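Slide 1 – title
Sound design for a promenade staging of Fellent. Talk notes, 9 January 2008. Leave the slide up while people sit down.

Slide 2 – scope
I will cover routing, playback and cueing. I will not cover the writing of the piece or the casting. Questions at the end, except on the floor plan, where it is easier to take them as we go.

Slide 3 – the building
Grenon is a former grain office on two floors. We used nine rooms. The audience enters in groups of 15 and moves on sound cues only; no ushers inside the playing area. Walls are brick on the ground floor and thin partition upstairs. Upstairs is where most of the trouble was.

Slide 4 – spill
Play clip A, then clip B. Same text, same level at the source. Clip B is taken from the next room with the door shut. Speech is still intelligible. Consequence: two upstairs rooms could not run spoken material at the same time. We rewrote the timeline so that speech in one room sits against low-frequency or silent material in the other.

Slide 5 – playback
One machine per floor, both running Varela. Clocks were synced at the top of each show and drifted after that. Over a full cycle the drift was audible on the staircase, where both floors can be heard. Fix: a resync pulse every 20 minutes, placed inside a door slam so the jump is masked. Mention that the slam is recorded – people always ask.

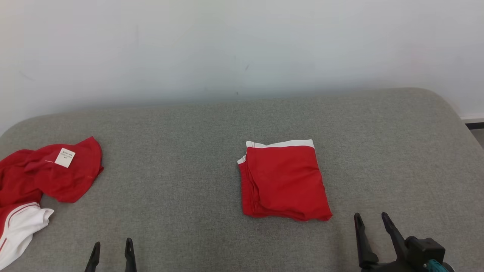
Folded red garment with white trim, on gray upholstery.

Slide 7 – cueing performers
Performers cannot see each other or an operator. In April we tried cue lights and dropped them, as they read as part of the set. The final version uses three audio cues buried in the room tone. Each performer learns only the cues for their own room. Rehearsal time for this was longer than planned.

Slide 8 – speakers
Small drivers inside furniture, wired. Wireless was tested at Prarkeck and rejected on latency. Cloth over a driver takes off the top end, so equalize after dressing the room, never before. If the furniture moves, do it again.

Slide 9 – failures
A show stop needs one button that fades every room and brings up working light. Ours faded the rooms only. Corrected before the second week. Skip this slide if running late.

Slide 10 – what I would change
Measure isolation between rooms before the script is locked. Put both floors on one machine. Keep a printed cue sheet on each landing.

Slide 11 – questions
Have the floor plan ready to bring back up. Clip A is the safer one to replay if the room system distorts.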